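Hajar Bensaid

1/ I've had the 30-day trial of Stirnon since the start of March. It's the home simulator from Truselum, sold to people who train arms and mobile robots on household jobs. A few of you asked whether it's worth paying for. Long thread, mostly about doors.

2/ What you get: the simulator, a robot loader, a set of ready-made houses and a recorder that saves every run with camera views and joint positions. The houses come in packs. I took the one called Zillerville, which is family homes with wooden floors, pictures on the walls and a lot of internal doors.

3/ What I wanted it for: our two-armed robot has to get through ordinary doors while carrying things. We call it Kao. I can't have Kao practising on the office doors all day, and the office only has one kind anyway.

4/ Installing it took an afternoon. The installer asks for a licence key, then downloads the pack, then asks for the key again. Keep the email open.

5/ You need a decent graphics card. Mine has 16 GB and it coped with one house and two arms plus four cameras. With a second robot in the same house it slowed down enough that I stopped trying.

6/ Loading our own robot was the part I expected to lose a week on. It was two days. The joint limits came across properly. The grippers came in with the wrong friction and I set that by hand. There is a page in the manual on this, filed under "Materials", where I didn't look until the second day.

7/ The scene editor is fine. You pick a house, place the robot, drop in objects and save. The object library has almost 700 things in it, and a fair number are the same mug in a different colour. There are plain shapes as well, which I ended up using more than the mugs.

8/ Doors, then. Each door in the pack has a hinge stiffness, a latch setting and a closing force you can change. You can fix these or let the software vary them on each run. Varying them was what I was paying attention to, as our real doors are all slightly different.

9/ Two views out of the door work:
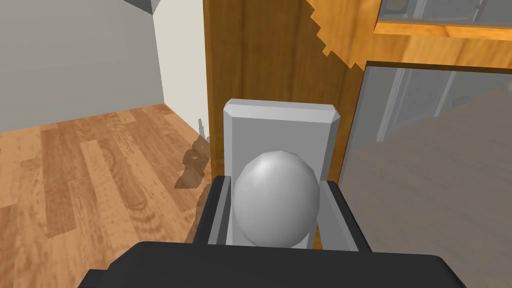
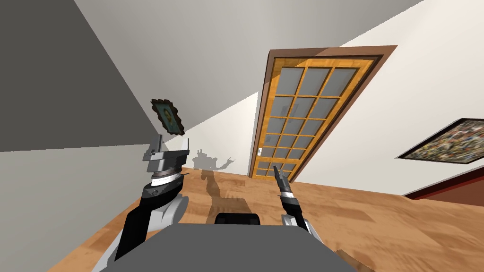
10/ Glass is the thing I'd ask about before buying. Our real robot gets confused by glazed doors, so I need the simulated ones to be awkward in the same way. In Zillerville you don't get the same treatment everywhere. In the view with the grey ball held between the fingers, the big pane on the right is greyish but you can make out pale upright shapes in it. In the one with both arms, the door is a grid of small panes and every one of them is the same flat blue-grey, with no room showing through. A policy trained only on that second sort would learn that glass is a kind of painted panel. I wrote to Truselum and they said pane material can be changed per door in the config file. It can. It isn't in the editor yet.

11/ I've set a mix now: clear, frosted and flat. It means editing a text file and reloading the house, a couple of minutes each time. Not a big job, but I'd like a drop-down.

12/ Shadows are better than I expected. The robot throws one on the floor and up the wall, and it changes with the arms. We've had trouble before with a model that was trained in flat light and then went wrong near a window in the afternoon.

13/ Wood grain is good close up and patchy where two pieces of timber meet. There's a stair-stepped edge between door and frame in some views. I don't know that it matters for training. I did turn the texture quality up one notch after seeing it, and the frame rate dropped more than I liked, so I turned it back down.

14/ Now the recorder. Over the trial I saved 742 runs. Each one goes in its own folder with the video, the joint data and a small file listing the door settings used. That last file is the best thing in the product for me. When a run fails I can look up how stiff the hinge was and run the same thing again.

15/ Two complaints about it. Folder names are long strings of letters and you can't change the pattern. And if you stop a run early it still saves, with no mark to say it was stopped. I wrote a short script to find runs with missing steps. Happy to share it, reply and I'll send it.

16/ Camera placement: you can fix cameras to the robot at any angle, including tilted ones. Ours sits at an odd angle on the real body, so I needed that. The preview window shows the view levelled out and the recording shows it as mounted. I spent most of one Sunday thinking I had the mount wrong.

17/ Contact while holding something is decent. I tried boxes, a ball and a tray. Boxes behaved. The ball slid at first and stopped sliding once I'd fixed the friction from post 6. The tray still shakes a bit when both hands are on it, and Truselum say that's known.

18/ Support is by email. Replies came the same day in the mornings and the next day if I wrote after three o'clock. The people answering knew the software. One of them sent a corrected hinge file for a cupboard that opened through its own side.

19/ Price. The full licence is yearly, per seat, and the house packs are extra. I won't post our quote as it was for a small team and yours will differ. Ask what happens to packs you've bought if you don't renew. They keep working on the version you have, but you don't get fixes.

20/ Does it carry over to the real robot? Too early to say. I've only had one set of trained weights on Kao so far and we tried it on the one office door, which is plain wood with no glass at all. I'll post again when we've had it on the glazed door at the back.

21/ Who I think it suits: teams with their own robot and somebody who doesn't mind a config file. If you want to press a button and get a trained model, there's a hosted service from the same firm, and I haven't used it.

22/ We're taking one seat for a year, with Zillerville and no other packs for now. I'd have taken two seats if the glass settings were in the editor, as my colleague won't touch the text files.

23/ Someone asked by message about drawers and cupboards. They use the same hinge and latch settings as the doors, with a slide in place of the hinge for drawers. I've done very little with them. The kitchen ones opened and shut.

24/ And for whoever asked about running it on a laptop: I tried, with the smallest house and one camera. It loaded. I wouldn't record on it.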